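4. The Open Day at the Skerkum Workshop

Figure 3. Marty's two fingers, open over the pale wooden tabletop, as seen from the camera on the hand-held gripper.

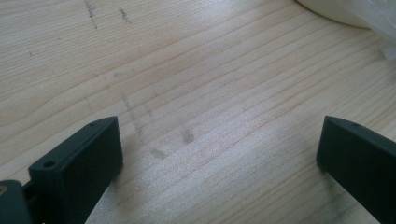 4.1 How the visit was run

The open day took place on 2021-02-07, and we had planned it as a fairly small affair, with a short talk by Do-yoon Kong and then an hour or so in which people could walk up and try Marty for themselves. We had set out chairs for 40 visitors. In the end 129 people signed the book at the door, a good many of them families with children (and one very patient grandmother who stayed until we put the lights out), and so the talk was given twice and the hour grew into most of the afternoon. We mention this partly out of gratitude and partly for the reader's benefit, as the longer day gave us far more material than the pilot described in Section 3.

Each visitor was invited to hold the gripper, open and close the fingers a few times, and then pick up something from the table and set it down again wherever they liked. Su-bin So stood beside the table throughout and offered help only when it was asked for. We had written a page of instructions beforehand, but most people were happier being shown, and after the first few turns we put the page away and never went back to it.

4.2 What the visitors taught us

The gap between the fingers was what people wanted to talk about. As Figure 3 shows, the open fingers leave a wide stretch of bare wood between them, and many visitors told us they were unsure where in that stretch an object ought to sit before they closed the grip. Children tended to try it and see. Adults, on the whole, asked first, and several of them bent down to look at the tabletop from the side, which we had not seen anyone do in the pilot.

Daylight was the other subject that kept coming up. In the figure the wood is brightest toward the lower right, where it looks nearly silvery, while the inner faces of the dark fingers stay mostly in shadow. We had expected to draw the blinds, but Do-yoon Kong argued for leaving them as they were, and we are glad he did. The Ornis tracker has to cope with ordinary rooms sooner or later, and the grain, smudges and small dark marks on the wood are much closer to a kitchen table at home than the plain gray board used for the Getell tests.

By closing time we had 300 recordings that were complete from first touch to release. Su-bin So and a colleague went through them separately over the following week, and the 2 sets of notes were then compared as explained in Section 5. A second open day is planned for July, with more chairs.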